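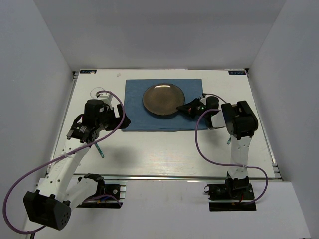
The brown plate on its blue mat, between the two arms.

Growing cells without calf serum: my summer project in the Urner lab

When I told my mum I'd be spending the summer feeding cells, she asked what they eat. Good question! For most labs the answer is still fetal calf serum, a yellowish liquid made from the blood of unborn calves, and I'd got through two years of a biology degree without giving it much thought. You take the bottle out of the freezer, you thaw it, you add it. It was only when I started reading about replacing animals in research that I noticed a lot of the "animal-free" methods I was so keen on had serum sitting in the bottle.

So my question was a fairly small one. Could I get an ordinary skin cell line, one we already use for teaching at Volside, to grow in a serum-free medium, and would it still behave itself in a simple toxicity test? My supervisor was Shobha Bhat, who let me make most of my own mistakes, and I had a Bachmann summer bursary to pay for the plastics (there is so much plastic, I'm sorry).

The medium I picked is called Emow. It comes as a powder plus a little bottle of supplements, and it costs more than the usual stuff, though less than I'd feared once you take the price of serum off. I made it up in 1000 ml batches at first and then stopped doing that, as the supplements go off quickly and I ended up pouring a fair bit of the first batch down the sink.

Moving the cells over was the hard part. My first go was the lazy one: take them out of serum altogether and hope. They hated it. By the next morning most of them were floating, and the few that had stuck down looked round and miserable. After that I did it in steps, cutting the serum by half each time the cells were split and topping up with Emow. That worked much better, but it was slow, and I had one flask go mouldy in the middle of it, which set me back to the start with a fresh vial.

Thibault Rey, a PhD student at the next bench, suggested coating the flasks before the cells went in. Serum has sticky proteins in it that help cells hold on, so when you take it away you have to give them something else to grip. I'd read this, written it in my notes and then completely ignored it. With the coating on, they spread out and looked like proper skin cells again — I may have made everyone come and look down the microscope.

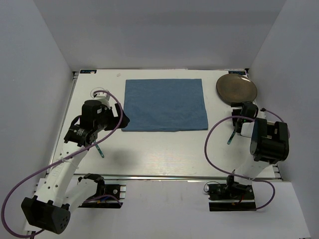
Once they were settled I kept them going for 27 days with no serum at all. They grew more slowly than the ones in the old medium, and I had to be gentler when lifting them off the plastic. If I left them in the enzyme as long as I was used to, I lost loads. I cut the time down and spun them straight afterwards, and that helped.

For the toxicity test I used a common detergent at 7 strengths, with a dye that shows which cells are still alive. Untreated wells were set at 100 per cent and everything else was compared with those. Both sets of cells gave the same sort of curve, but the serum-free ones started dying at lower doses. Shobha wasn't surprised. Proteins in serum can mop up some of whatever you add, so the cells in the old medium were probably getting a bit of protection. I'd like to say I proved that, but I'd need to measure how much detergent was left free in each medium and I ran out of time.

There are things I'd do differently. I only used one cell line, and one batch of serum, and serum changes from batch to batch (a whole argument against it in itself). I also counted cells by eye on some days and with the counter on others, depending on who had booked it, so my growth curves are a bit wobbly in February's pilot and much tidier in the summer ones. And the coating I used comes from an animal source! I found that out rather late, reading the small print on the tube. There are lab-made versions, and Thibault has ordered one to try on the same cells.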